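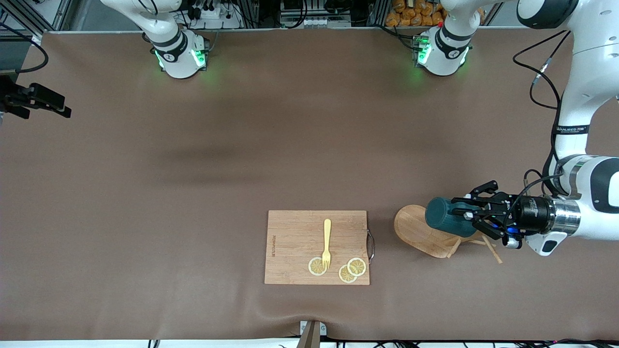

Forum > Robotik im Hobbykeller > Anlernen und Fernsteuern

Tisch abräumen mit zwei Armen: Handführung oder Fernsteuerung?

Skustia
24.01.2018

Hallo zusammen! Ich bringe meinen zwei Armen gerade bei, einen Tisch abzuräumen: Becher, Holztablett, Schneidebrett mit Zitronenscheiben und gelber Plastikgabel. Der linke Arm hält den Becher quer über dem Tablett, bis dahin klappt es super! Beim Abstellen kippt er mir aber ständig weg. Bisher führe ich die Arme von Hand, 11 Durchgänge habe ich aufgenommen. Bringt Fernsteuerung mehr? Und wie viele Durchgänge braucht man überhaupt?

Zaltero

Fernsteuerung, unbedingt! Beim Führen von Hand steht man dauernd selbst im Kamerabild und drückt den Arm unbewusst in Richtungen, die er allein nie fahren würde. Ich habe im März umgestellt und will nie wieder zurück. Für den Becher: erst über freiem Tuch aufrichten, kurz anhalten, dann senkrecht absetzen. Das Anhalten bitte in jedem Durchgang gleich lang! Mit 100 sauberen Aufnahmen lief es bei mir schon richtig schön, und Startpositionen variieren nicht vergessen (auch das Tablett mal drehen).

Were

Geht auch von Hand, mach ich immer so. Greif den Becher halt weiter unten.

Skikent

Zitronenscheiben sind großartig zum Üben, aber fang mit einer einzelnen an! Zwei, die übereinanderliegen, sind eine ganz andere Nummer, da habe ich wochenlang dran gesessen. Die Gabel würde ich vorher wegnehmen lassen, als eigene Aufgabe mit eigenen Aufnahmen.

Kontakt | © Forum Robotik im Hobbykeller | Nach oben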